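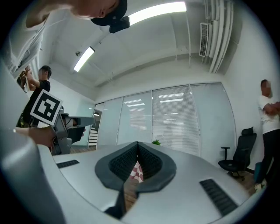
Mobile game design, wk 4 - touch input (Saarela)

Tap, hold, swipe. Most rhythm games only need the first two. Start w/ tap, get it feeling right, then add.

Timing window: how early/late the player can be and still score. Too tight = people quit on song one. Dornden prototype used one window for every level, testers got bored by level 5. Widen for easy, shrink later.

Feedback - sound first, then flash. Dont wait for the animation to finish.

Calibration screen!! put it before the tutorial, not burried in settings.

For next time: play 20 min of any rythm game, write down every miss and why. Groups of 4, Eetu's group presents.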